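Home > Papers > Robotics and Automation
Print this page | E-mail to a colleague
Filed under: Household tasks, Manipulation, Working papers
5 comments | 14 shares

4. Tidying and putting away

4.1 Why this chore

Of the chores on our list, putting things back where they belong is the one that people asked for most often and the one that machines still do worst. Vacuuming a floor has been sold as a finished product for years. Loading a dishwasher can be done slowly, with racks and plates the machine has met before. Clearing a bench at the end of a shift, or a table at the end of the day, looks easier than either, and yet the results in Section 3 put it last.

Part of the trouble is that the chore has no fixed set of objects. A person who clears a bench will pick up a bottle, a tin, a hand weight and a tool one after another and change grip each time without thinking about it. A machine has to find each item, decide where to hold it, close on it, lift it clear of the things beside it and set it down somewhere sensible. An error in any of these ends the attempt.

4.2 Set-up

We used two simulated workspaces, Duvlow and Candel. Duvlow is a workshop with one arm and one table. Candel is a kitchen counter with a wall behind it, which limits how far the elbow can swing. The same control software, Wemico, was run in both without changes. Objects were placed at random positions and turned at random angles, and no attempt was thrown out for being awkward.

Each workspace was given 500 practice layouts before scoring began. A further 714 layouts were kept back for testing and were not seen by the software at any point. Counting repeats with different starting poses of the arm, the test set came to 2299 attempts. An attempt was scored as a success if the object was lifted clear, carried to the marked area and released, and if no other object had been knocked over on the way. We allowed 5 corrections per attempt, where a correction means that the gripper opened, moved and closed again.

The scoring was done by the simulator and then checked by hand on a sample by Precious Tagle, who had no part in writing the software. Where she and the simulator disagreed, her judgement was used. Most of the disagreements were over what counted as knocked over. A bottle that rocks and comes back upright was passed by the simulator and, after some argument, by us.

4.3 What went well

Upright objects with clear space round them gave little trouble in either workspace. The arm came down from above, closed on the object and lifted. Low, wide objects were slower because the fingers had to open further and the margin on either side was small, but most were picked up within the allowed corrections.

Speed was poor throughout. Tagle cleared the same layouts with a mouse-driven gripper as a comparison and was faster on every one, even though she found the controls clumsy. A person using their own hands would be faster again. We did not try to make the software quicker, and the timings should be read with that in mind.

4.4 What went badly

Crowding was the main cause of failure. When two objects stood closer together than the width of a finger, the software tended to pick the right object and the wrong side to hold it from. The Ignacio planner, which we tried as a replacement for the standard one, chose better sides but often gave up with no plan at all, and a machine that refuses half the table is of limited use in a home.

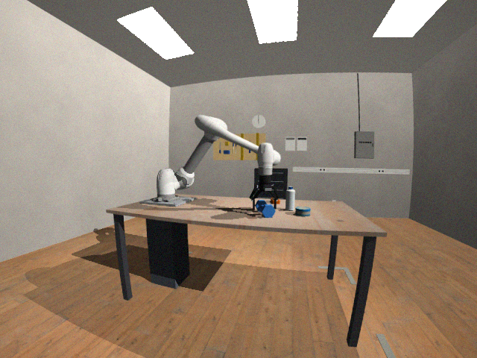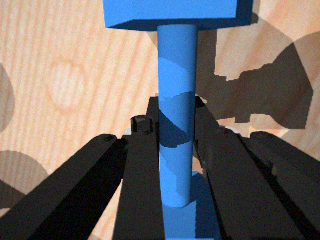 Figure 4. Work at the tabletop: the arm and its gripper over the dumbbell (first picture), and gripper fingers around a blue handle (second picture).

Whether a grasp is good depends on what has to happen next, and our scoring only partly captures this. Lifting an object and moving it sideways are treated as separate steps by the software, so a hold that is fine for the first may be poor for the second. With the dumbbell in the first picture, one finger is close to the bottle, and a sideways move in that direction would have to be planned with both objects in mind. A person would probably slide the bottle out of the way first. The software has no such step, and adding one would mean letting it touch things it has not been asked to move. We think this is worth doing, but it raises the question of how much disturbance a household would put up with, and we have no data on that. Section 5 looks at the same question for folding, where every move disturbs the rest of the item.

5 comments | E-mail this section | Print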